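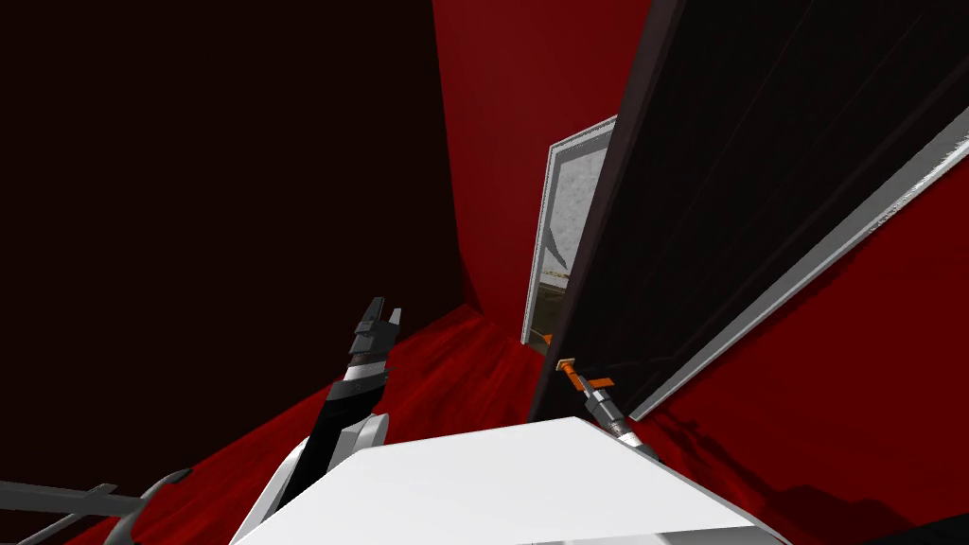
Wood and Water: Why Doors Stick in Summer

A wooden door may close easily in December and stick in its opening in July. The door has the same hinges and the same screws. Its size, however, has changed. Wood takes in water from the air and gives it back again, and its width changes as this happens. This page explains how.

Words to know

Cell: a very small unit that living things are built from.
Fiber: a long, thin wood cell.
Grain: the direction in which most of the fibers run.
Water vapor: water in the form of a gas. It cannot be seen.
Humidity: the amount of water vapor in the air.
Moisture content: the weight of the water in a piece of wood compared with the weight of the same wood when fully dry.

What wood is made of

A tree trunk is made mostly of long cells that stand upright, side by side. Each one is shaped like a drinking straw with closed ends. The walls of the straw are made of cellulose and a few other materials that hold the cellulose together. In a living tree, the cells carry water from the roots to the leaves and keep the trunk stiff.

When a tree is cut into boards, the cells stay in place. A board is therefore a bundle of very fine tubes. The lines on its surface show the direction of the tubes and the layers the tree added as it grew. In many trees, a light band and a dark band together make one year of growth.

Where the water is

Water is found in two places in a fresh piece of wood. Part of it fills the hollow middle of each cell. This is called free water. The rest is held inside the cell walls. This is called bound water.

Free water leaves first as the wood dries. The wood becomes lighter in weight, but it stays nearly the same size, in the same way that a bottle stays the same size when the juice is poured out. After the free water has gone, the bound water begins to leave. Now the walls themselves become thinner, and the whole board shrinks.

The process can go the other way. If a dry board is placed in damp air, water vapor enters the cell walls. The walls swell and the board becomes wider. No rain has to touch it.
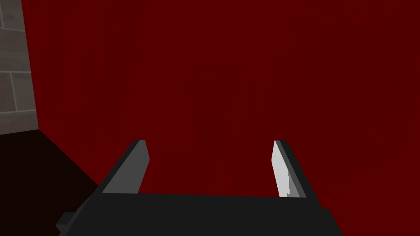
Khumalo
Updated July 2020

Which way does it move?

Wood does not change size equally in all directions. Along the grain, the change is so small that a builder can usually ignore it. Across the grain, the change is much larger. The reason is in the cell walls. Most of the cellulose in a wall runs close to the long direction of the cell. Water pushes in between the strands and moves them apart sideways. It does little to make them longer.

There is also a difference between two kinds of sideways movement. A board changes more in the direction that follows the curve of the growth rings than in the direction that points to the center of the tree. In many kinds of wood the first change is close to twice the second. This uneven movement is one cause of boards that curl. The curling is called cupping.

A worked example

Suppose a flat panel is made of solid boards glued edge to edge, with the grain running up and down. The panel is 800 millimeters wide. Its moisture content goes up by 4 percentage points between winter and summer.

For this panel, we will say that each rise of one point makes the wood a quarter of one percent wider. Four points make it one percent wider. One percent of 800 millimeters is eight millimeters.

The gap between a door and its frame is often smaller than that, so a door made this way would jam. The top and bottom of the panel would hardly move at all, because that is the direction of the grain.

How builders deal with it

One old answer is the frame-and-panel door. Narrow pieces of wood form a strong outer frame. A thinner panel sits in a groove cut around the inside of the frame. The panel is left without glue in the groove, so it can grow and shrink there without pushing the frame apart. Narrow pieces also move less than wide ones. If a strip is one-eighth as wide as the panel in the example, it grows by one millimeter.

A second answer is plywood. Plywood is made from thin sheets of wood glued together, with the grain of each sheet turned sideways to the grain of the next. Every sheet holds its neighbor back, and the finished board changes very little in length or width.

A third answer is a coat of paint or varnish. A coating slows the water down. It does not stop it completely. All of the edges should be coated, including the top and bottom of the door, where the open ends of the cells let water through fastest.

Measuring moisture

The most exact method is to weigh a small piece of wood, dry it in an oven, and weigh it again until the weight stops dropping. Suppose a piece has a moisture content of 18 percent. This means that its water weighs 18 percent as much as the dry wood does. Boards stored outdoors under a roof may reach this level in a damp place. Boards kept in a heated house are much drier.

A faster method uses a meter with two metal pins. The pins are pressed into the board and a very small electric current passes between them. Dry wood resists the current strongly. Damp wood resists it less. The meter turns the resistance into a number.
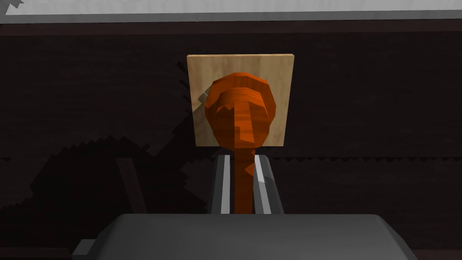
One reader asks whether an old door stops moving after enough years, seeing that all the water in it must have dried out by then.

It does not stop. Old wood still trades water with the air around it. A beam in a very old barn swells in damp weather and shrinks in dry weather, although a thick beam responds slowly. Thin pieces can respond within days -- a thick one may need months.

Something to try

You will need a flat, unpainted strip of solid wood cut across the grain, a ruler marked in millimeters, a pencil, and a notebook.

Write the date and measure the width of the strip across the grain. Keep it in the driest room of your home for two weeks and measure again. Then keep it in the dampest room for two weeks and measure a third time. Use the same pencil marks each time. The change may be less than one millimeter, so a wide strip is easier to work with than a narrow one.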